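Ulora says its customer files are safe now. Are they?
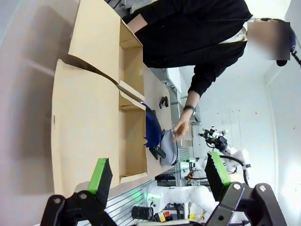 A cardboard box on a wooden tabletop, with a divider inside.

June 2000

Online bill-paying firm Ulora says it has fixed the hole that let strangers read the account details of some 3,000 customers. It won't say how long the hole was open.

Magdalini Gkikas found it after typing one wrong digit into the site's address line and landing on another household's phone bill. She wrote to the company 2 times before getting a form letter.

Ulora has told 1,555 customers so far. The rest should hear by August, a long wait for people whose bank numbers were on view. Kemach, the outside firm checking the repair, also sold Ulora the software. Neither company would say who picked it for the job.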